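Can a robot clean the kitchen yet?

Some robots can already sweep a floor. Wiping round a sink is much harder.

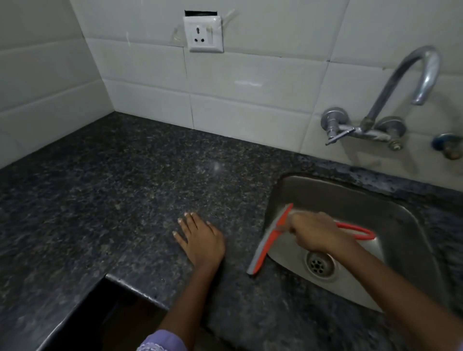
A person holding an orange wiper over a steel sink.

Cleaning up by the sink is a chore most people do without thinking. For a machine it is a long list of small problems.

First, the robot has to see. Steel and chrome are shiny, and a bright patch can look like a puddle to a camera. A speckled worktop is tricky too. Which bits are crumbs and which bits are just the stone?

Next, it has to hold the wiper. Your fingers feel if a handle starts to slip, and you squeeze a little more. Many robot hands can't feel much at all.

Then comes the pushing. Press too softly and the water stays where it is. Press too hard and the blade bends or skips. The rubber also has to follow the rounded corners of the sink.

What can robots do now?

At the Juvulthorpe workshop, a robot called Grullow practises on a flat worktop. It took 483 tries to learn one straight wipe. Now it gets the wipe right 13 times out of 30. Sinks are still too hard for it — the tap gets in the way of its arm.

Robots do better in factories, where every part sits in the same place each time. Kitchens are all different, and people move things.

So for now, someone at your house still has to do the wiping.

Word to know
Grip: how firmly something is held.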